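Meresitz Tretia review: twelve thumb buttons and one very tired thumb

08/06/2024

I have put 1101 hours into Jamovus (the game tells you at login, which is rude) and nearly all of them were on the cheap office mouse that came with my PC. I healed on it. I raided on it. I clicked my cooldowns with the cursor like somebody's uncle, and my guild leader, Lovely Lacson, has been begging me to get a proper MMO mouse since forever. So in May I finally caved and bought the Meresitz Tretia from Macaraeg for $57, down from $80.

First impression: it's big! I have medium hands and my pinky still can't decide where to live. There's a little shelf for the ring finger that I hated for three days and now miss on every other mouse I touch. The twelve side buttons are in a grid, four rows of three, and the middle row has a bump so you can find your place without looking. It took me a good week before I stopped dispelling people when I meant to shield them. Sorry again to our tank.

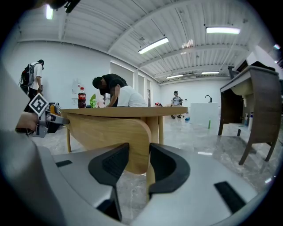 Two hand-held grippers, one with a black-and-white marker on top.

The clicks are firm and a bit loud. My microphone picks them up, and in a 40 player raid I've been asked to mute more than once, so streamers might want something softer. The wheel is lovely though – heavy notches, no slipping when you press it, and it tilts both ways. I have my mount on left tilt and my panic teleport on right tilt, and yes, I have mixed them up at the worst possible moment.

Now the software. Ugh. You need an account to save more than one profile, and the first time I changed my binds it quietly put them back after a restart. A firmware update fixed that for me, but the menus are still a maze, and the lighting page has more options than the page where you set up the buttons. Who is this for? I turned the lights off and never went back in. 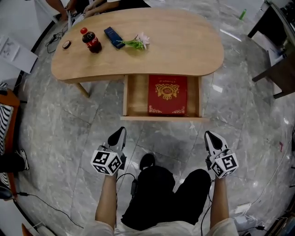

Cola, a blue box and an artificial flower on the table.

Did it make me better? A little, yes. My reaction heals are faster because my left hand only has to worry about moving, and Lovely says I stand in fire less (she keeps logs, I can't argue). My thumb ached for the first couple of weeks and that has mostly gone away. The cable is stiff and drags on the desk edge, so I taped it down.

At the full $80 I'd look around first. For $57 I'm happy, and I'm keeping it. If you play left-handed, skip it, they don't make one for you.

Four stars out of five. The missing star is for the software.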